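Elsa Amundsen
December

1/ Back from three days going round Verley bay with the visiting group from Astis, and I'm still full of soup and sea air! Such kind people, and they wanted to see absolutely everything, even the old slipway, which dates from 1876 and has more weed on it than stone these days.

12 comments · 90 shares
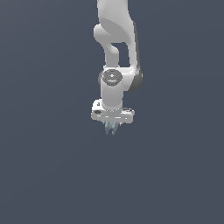

2/ The boat trip

We went out on the Saber just after eight in the morning, flat calm, and the skipper took us right round the outer islets (he needn't have, bless him) before lunch at the Pernuta rooms with the oyster growers.

3/ The growers would like fewer moorings by the north beds, and I do see why. More on that once I've typed up my notes.

3 comments · 41 shares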